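Setier House Residency Diary
Kitchen and Dining Room
Entry by Chutima Srisuk, Household Office

The reopening of the dining room has been brought forward, and the greater part of this week was given to the tables. The long tables from the Grarunum wing were carried down on Monday and placed end to end along the window side. Two of them rocked. The feet were adjusted the same afternoon, and the one nearest the serving hatch had to be adjusted a second time after the floor mats were taken up.

The household inventory was opened at the same time. It has been the practice of this office to record tableware by cupboard, and the old sheets still follow the cupboards of the former kitchen, two of which no longer exist. New sheets were drawn up on the Ruangrit pattern, with one line for each kind of article and a column for condition. The inventory now stands at 780 pieces, excluding cutlery. Of these, 40 were set aside as chipped or crazed and are held in crates below the stairs until the House Manager has looked at them. The large oval platters are not among them, although one has an old repair at the rim.

The drinking glasses remain a difficulty. There are three patterns in use, and the tall ones do not fit the lower rack of the washing machine. It is recommended that the tall glasses be kept for Sunday lunch and washed by hand. The office has asked Saslow for a price on a rack with deeper cells and has received an acknowledgment but no figure.

Tablecloths were discussed on Wednesday. The residents' letter asked for bare tables at breakfast and cloths in the evening, and this has been agreed for a trial period. The cloths have been measured against the tables and five are too short by the width of a hand. They will go to the small tables in the reading room, where the overhang does not matter. The remaining cloths need pressing, and the iron in the linen room trips the switch when the dryer is running. The electrician has been informed.

An amount of $400 was approved for table mats, jugs and a second bread bin. The bread bin has been ordered. The choice of mats is deferred until the color of the walls is settled, the first coat having dried much yellower than the card.

Some time was also given to the surfaces themselves. A pale top shows tea rings more readily than a dark one, and the former instruction, which called for a dry cloth after every meal, is not sufficient. The revised instruction calls for a damp cloth first, then a dry one, with no scouring powder at any time. The tabletop is to be cleared fully before wiping. It had become a habit to wipe around the jugs and cruets, with the result that a dull circle formed wherever an article was left standing.
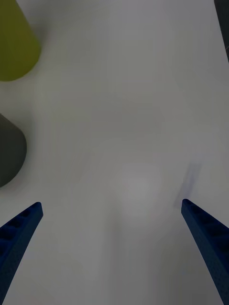

Setier, February 1, 2020

The pale gray-white top was looked over this morning in its plain state, with a wide stretch of surface clear and one olive-colored article with a rounded side still standing toward a corner. The revised instruction will be posted inside the pantry door, and the line concerning full clearance will be placed first.

The seating plan was not completed. The two residents who asked to sit away from the hatch have been offered the window end, and one has accepted. A reply from the other is expected after the weekend.

Outstanding: the deeper rack, the wall color, the fifth key to the china cupboard. The crates below the stairs are to be labeled before the cleaners come on Tuesday.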